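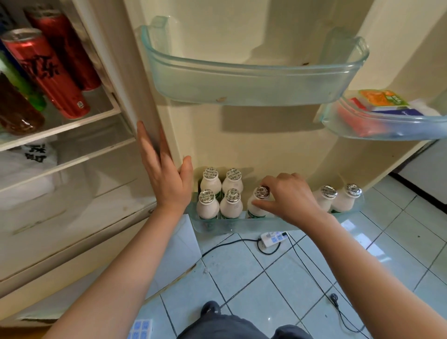
4.2. La puerta como territorio aparte

Cuando empecé a revisar los cuadernos de campo de Clulent pensaba que la parte jugosa iba a estar en los estantes, y me pasé semanas codificando estantes (con mucho cariño, eso sí). Pero la puerta se me colaba en todas las notas. La gente la abre, se queda mirando, mete la mano en un compartimento y deja el resto para otro día. De las 300 cocinas del corpus, en 200 anoté al menos un objeto de la puerta que los habitantes no supieron situar de memoria, y eso que se lo preguntaba con la nevera cerrada a dos pasos.

En el protocolo Hominlow, que es el que seguí para codificar, la puerta cuenta como una sola zona. A mí se me quedó corto enseguida. Acabé separándola en tres alturas: la de arriba, la del medio y la de abajo, y anotando para cada una qué había, si los envases iban de pie o apilados y con qué mano se cogían. La altura de abajo es la de las botellas, por pura costumbre, y también la más incómoda: hay que bajar el brazo y, muchas veces, sujetar la puerta con la otra mano para que no se mueva. Ese gesto doble aparece tanto en mis notas que terminé poniéndole un código propio, D2, «mano que sujeta y mano que busca». En la Figura 3 la izquierda se apoya en el canto interior de la puerta y la derecha coge por la tapa una botella blanca del compartimento más bajo.

La misma figura me sirve para otra cosa que me tiene entretenida desde agosto, y es el reparto tan desigual del espacio. Hay un compartimento transparente, arriba, sin nada dentro salvo un par de manchitas marrones, y muy cerca otro con los paquetes unos encima de otros. ¡Y las latas rojas, en el estante de cristal! Yo habría jurado que las latas eran cosa de puerta, pero en mi muestra comparten estante con las botellas una y otra vez. Đỗ (en un trabajo al que vuelvo más adelante) propone que el hueco vacío funciona como reserva, un sitio que se guarda para la próxima compra. Puede ser. En las entrevistas me hablaron más bien de pereza, y de que aquel compartimento «siempre ha estado así».

Queda el asunto de las manchas. No las codifiqué desde el principio y me arrepiento, porque en las 100 cocinas que sí tengo anotadas el panel interior de la puerta recibe menos limpieza declarada que cualquier estante. La escala Wallus las agrupa con los derrames, y yo preferí dejarlas en una columna suelta, con una nota a mano sobre dónde estaban y de qué color eran. Los valores por altura están en la Tabla 5, junto con las discrepancias entre mi primera codificación y la segunda, que en la zona del medio fueron bastantes más de las que me gustaría admitir.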